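How to Sort a Junk Drawer So It Stays Sorted

I love this job! It takes an afternoon, costs next to nothing, and you get to find things you gave up on back in February (hello, spare bike key). My friend Nhung La taught me her way of doing it when we shared a place in Tirley, and I've used it on every drawer, toolbox and sewing basket since.

What you need: a clear table, a couple of shallow trays, a damp cloth, and a timer set for 60 minutes.

1. Tip the whole drawer out. All of it, even the sticky bits at the back. Wipe the inside and leave it open to dry.

2. Put an empty tray at one side of the table, within easy reach. That one is for keepers only.

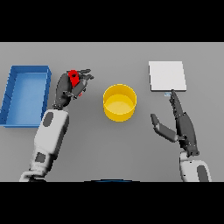 3. Pick up whatever is closest and decide in 7 seconds. Keep it, move it to another room, or let it go. If you're stuck, put it down and grab the next thing – you'll be surprised how easy it feels the second time around.

4. Test every pen on scrap paper. Same with batteries, if you have a tester. Dead batteries go to a drop-off point, so give them their own jar.

5. Once the table is down to the last few stragglers, slow down. These are the odd ones, and they deserve a proper look before you toss them. I once threw out the only key to a shed in Pornach and I still hear about it!

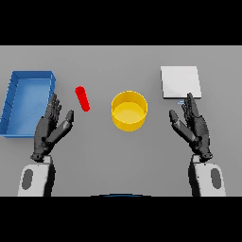 6. Group the keepers by when you use them. Tape, scissors and string all come out for parcels, so they live together. Candles and matches make another group.

7. Cut dividers from cereal boxes, a touch lower than the drawer front so nothing catches. Fold the ends into little feet and tape them down.

8. Load the back first, then the front, and try opening and closing it a few times. If it rattles, add a strip of shelf liner.

Give it a quick tidy whenever you change the kitchen calendar.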